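Médiathèque Ostel
Fil d'information : tables d'étude, tasses et livres

1/ À compter du 3 septembre 2026, la médiathèque Ostel applique de nouvelles consignes de rangement sur les tables d'étude. Elles sont résumées dans ce fil. 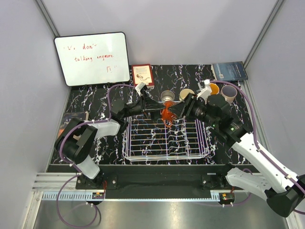
Livres, tasses et tableau blanc sur un plateau noir veiné de blanc.

2/ Les ouvrages consultés sur place restent fermés lorsqu'ils ne sont pas lus. Ils sont déposés à distance des boissons, de préférence au fond de la table ou sur les côtés.

3/ Les tasses personnelles demeurent autorisées, quelle que soit leur taille. Il est demandé de les regrouper. Les verres jetables ne sont plus acceptés dans la salle Weerasinghe.

4/ Les tableaux blancs sont à la disposition des groupes. Toute inscription doit être effacée entièrement avant le départ. Sur celui-ci, on lit encore « talking anymore », en rouge. Chiffons et feutres sont à retirer à l'accueil.

5/ Rappel : le fonds en langue anglaise compte 2 867 volumes, dont 496 réservés à la consultation sur place. Ces derniers ne sont pas rangés par les lecteurs. Merci de les laisser sur la table, les agents les reprennent en fin de journée.

6/ Les petits objets oubliés (crayons, cordons, clés) sont conservés neuf jours à l'accueil, puis transmis au service Lollow, rue Prerkcombe.

7/ Tout ouvrage taché ou humide doit être signalé sans délai. Aucun frais n'est demandé pour un dommage déclaré le jour même. Il convient de ne pas essuyer les pages soi-même.

8/ Le règlement complet est affiché à l'entrée de la salle. Une version en grands caractères sera disponible en novembre.

9/ Pour toute question relative aux tables d'étude ou à la réservation d'un tableau, s'adresser à Tharindu Wickramasinghe, responsable des espaces publics, à l'accueil du premier étage.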